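Drawstring bags and packing trays, Virodero packing room, page 4 of the gallery. Last revised 2018-10-31.

## Scope

This page covers small cloth bags with a cord closure, and the trays that stand beside them on the packing table. Rigid boxes and padded mailers are on page 3. The notes apply to single-item and mixed snack orders sent out under the Stitska label, plus the short runs packed for Chauvin.

Bag sizes are given flat, with the cord pulled out of the channel and the side seams pressed. A bag measured full reads narrower than its listed width, and most sizing complaints come from that difference.

## Reference sizes

| Code | Width flat | Height flat | Use |
|---|---|---|---|
| S-12 | 12 cm | 18 cm | jars, small tins |
| S-18 | 18 cm | 20 cm | one bottle, or one bottle with a small snack bag |
| S-20 | 20 cm | 20 cm | two snack bags side by side |

Heights exclude the cord channel. The channel on all three codes takes a round cord. Flat tape cord binds at the corners and was dropped from the February order. Bustau supplied the earlier S-18 stock with the channel stitched 19 mm deep; the current stock has a shallower channel and closes with less pull.

## Bottle in a cloth bag

Bottles go in before anything else and stand upright, base on the bottom seam. The mouth of the bag is opened fully and the cloth pushed down first, so that the fabric does not ride up under the base. Once the bottle is standing, the cloth is drawn up the sides, and the cord is left slack until the contents have been checked against the slip.
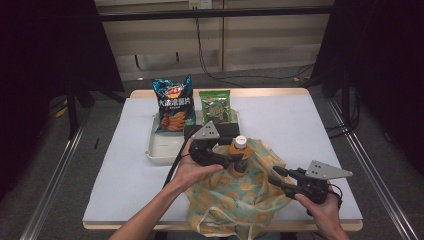 *Bottle with white cap standing in the open mouth of a patterned drawstring bag, cord slack over the front edge of the table. Tray behind with two snack bags.*

Creases at this stage are of no concern. The cloth evens out when the cord is drawn, and the remaining folds gather under the channel. Patterned cloth hides them better than plain. Pale plain cloth should be pressed before use if it has been stored folded.

A label on the bottle should face the front panel of the bag. On the S-18 the front panel is the one without the side tag. The cap must sit below the cord channel by at least the width of a finger. If the cap stands level with the channel, the bag will close on the cap and slip open in transit; use a taller bag.

## Trays

Items waiting to be packed are kept on a shallow tray toward the back of the table. A low rim is preferred. Deep bins were tried and given up: metallic snack bags slide under one another and the lower ones get crushed at the corners.

Snack bags lie flat on the tray, printed side up, so the product can be read without lifting it. Different products are not stacked. For a mixed order the larger bag goes to the left. Light-colored trays show crumbs and torn foil, and are wiped at the end of each batch of up to 20 orders.

## Cord and closing

1. Check contents against the slip.
2. Hold the cloth just below the channel.
3. Draw both cord ends evenly until the mouth is closed.
4. Tie one flat bow. No double knots on gift orders.
5. Trim only if the free ends pass the bottom seam.

White cord marks easily. Keep the ends clear of the floor, and replace any cord with visible gray at the tip. Replacement is done with the short bodkin in the Virodero tool drawer; the long one splits the channel stitching on the S-12.

## Table surface

A smooth white top is standard for cloth work. It gives enough contrast to check pale fabric for pulled threads, and it does not snag the weave. Bare wood is acceptable at the edge only. Tape residue on the top should be removed before any cloth bag is laid down, as it transfers to the underside and will not brush out.

Page 5 covers liners and inner wraps.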